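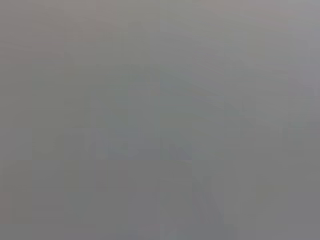 Grey, with a little pink at the top left.

January
By Mitra Ansari

Progress report to the Geltedham Fund: Ukenside evening pottery classes

Enrolment closed with 140 names across the beginner and improver groups. We had planned for fewer, so a second beginner class now runs at 7.30pm in the upstairs room at Vaslow House. Each class is capped at 15.

Spending is within budget apart from clay, where the supplier put prices up in the autumn. We have moved the improvers to a cheaper stoneware – it fires well enough, though several people dislike the colour. The kiln needed a new thermocouple and was out of use for 5 days. Bakari Rugemalira fitted the part and has rewritten the firing rota.

Some 15 learners have asked for a glazing course. Bakari has drafted a plan and we would like to discuss it with you before the spring payment. The daytime class for carers has not started – we still have no tutor for it and the post is being advertised again.

Receipts and registers are attached.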